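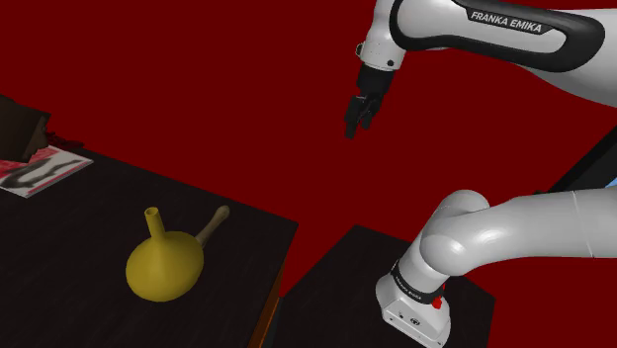 Lilian Owino was asked what she had missed most once the arm took over the sorting bench, and she replied that she had expected to miss the quiet but had really missed being the one who knew where everything went.

Home | Textbook | Chapters | Glossary | Search

Category: Work and Technology

17 June 2025
By the Skullow editorial team

Chapter 3: When the Bench Changes

Owino's remark is a wonderful place to begin, and we'll keep coming back to it! She joined the Trenport depot in 2001, long before any arm was fitted, and by the time the first one went in she could sort a mixed tray by feel. Picking up a funnel sounds like nothing at all. Try telling a machine how to do it (which end, how hard, what if it rolls?) and you soon find out how much your own hands know.

At Trenport, 15 of the 60 people on the floor moved to new duties in March. Some now set up the day's tasks, some check the work, and a few teach the arm new objects, a job that didn't exist there before. Pay, breaks and shift patterns all had to be talked through again.

In this chapter we look at who gains skill when a task is handed over, who loses it, and how a good team shares out what is left. Before reading on, write down one thing you do at work or at home without thinking, then list every step in it.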